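3.2 Background color and reported shade names

Color naming studies usually present samples on a neutral gray ground. In ordinary homes and workplaces the ground is seldom neutral, and large areas of hanging cloth or painted panel can shift the name a viewer gives to a small sample. Earlier work by our group (Jadoon and Simiyu, in preparation) found the largest shifts for grounds between green and blue, where speakers disagree most about category limits.

Participants were recruited in Tekport and Hustum through notices in public libraries. Of 1,000 people who began the task, 989 completed both blocks and were kept in the analysis. Each person named a set of paper chips shown against one of three grounds: gray, teal-green, or bright blue. Naming was free, and no list of terms was supplied.
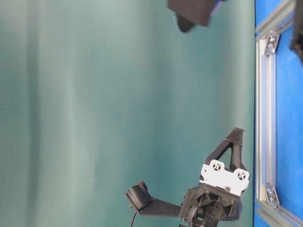

Responses were reduced to a head term plus modifiers. "Dark sea green" was coded as green with two modifiers, while "teal" and "turquoise" were treated as head terms in their own right. Two coders (Dervishi and Muli) worked separately and settled disagreements by discussion. The final list held 1,472 distinct responses before spelling variants were merged.

On the teal-green ground, chips near the category limit were more often called blue than the same chips on gray. The blue ground gave the reverse pattern, with a smaller effect. Chips far from the limit were not affected by either ground.
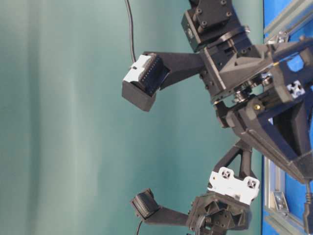
Figure 2. Teal-green fabric with a blue panel at right.

Folds in cloth add a further difficulty. A folded fabric does not present one color but a series of lighter and darker bands, and viewers asked to name the whole tend to pick a term that fits the middle of the range. Nyaga's pilot data from Chae suggest that this holds for plain weaves; pile fabrics were not tested. We therefore report ground color as a range of measured values, taken at the lightest and darkest points, and use the midpoint in the regression models of Section 4.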